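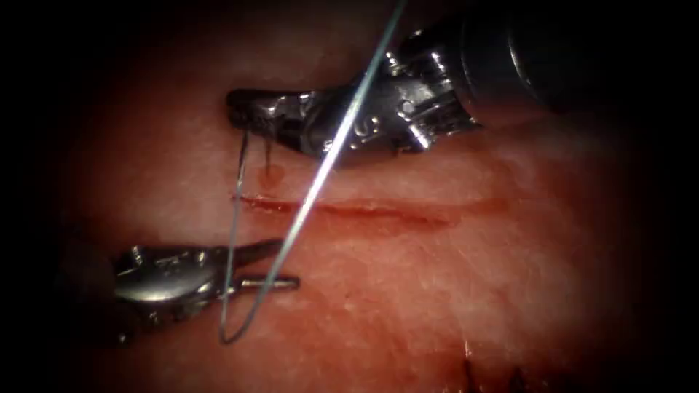
Home Improvement > Bathrooms > Contractors and Bids
Thread: Durkix wall panels instead of tile, anyone had them more than a year?

xcamacho56
Got three bids for the hall bath. Two are regular tile over cement board. The third guy wants to skip tile and put up Durkix panels, glued right over what's there. He says no demo, no grout, done in 3 days. He's cheaper by $600. Sounds too easy to me. What am I missing?

Emlyn P
What's under the old tile? If he hasn't pulled a piece off to look, he doesn't know either. Gluing a clean new face over a wall you haven't checked is how you end up with a soft floor by October.

tovar_anayeli
I have Paltano panels, same idea, different brand. Four years in and no trouble. I wipe them down once a week and that's it. People on this board act like anything that isn't tile is a scam.

Emlyn P
Didn't say scam. I said look behind the wall first. Did yours go over old tile?

tovar_anayeli
No, we went down to studs. The installer wouldn't do it any other way.

Emlyn P
So that's a different job.

mbevan
Ask him what he does at the tub lip and the inside corners. That's where all of these leak. If the answer is "caulk" and nothing else, I'd pass. Also ask who holds the warranty. My sister's was through the dealer, the dealer closed, end of warranty.

xcamacho56
Asked him today. The answer was caulk, "but a really good one." The warranty is lifetime, and when I asked whose lifetime he laughed and changed the subject. He did send me the brochure again.

M. Barrera
I'll stick up for the guy a little. I've had panels over tile in a rental since before I bought the place. Tile was sound, wall was flat, no leaks I know of. It can be done.
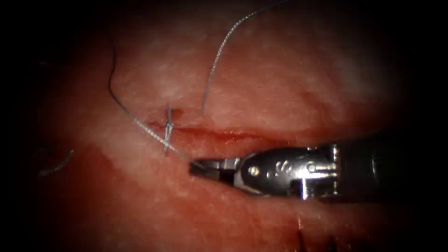 Robotic instrument holding suture thread near the incision line

mbevan
"No leaks I know of" is the part that bothers me. You wouldn't know.

M. Barrera
The ceiling below is dry. I'd know.

Emlyn P
Maybe. Water can run down a stud bay a long time before it shows on a ceiling. What year is the house, OP?

xcamacho56
The bathroom was redone in '74 and I don't think anyone has touched it after that. Two tiles by the faucet move when I push on them.

Emlyn P
Then you have your answer. Loose tile by the faucet means that wall gets opened, whoever does the work. Any bid without demo in it is missing the main part of the job.

tovar_anayeli
Agree with Emlyn on this one, and I like panels.

xcamacho56
OK. I'm asking him to rebid with demo and new board. If he's still under the tile guys I'll be surprised. Does anyone know if Ganden makes a panel with a real corner trim, or is it all caulk?

mbevan
They list one. Never seen it installed, so I wouldn't take the website's word for it.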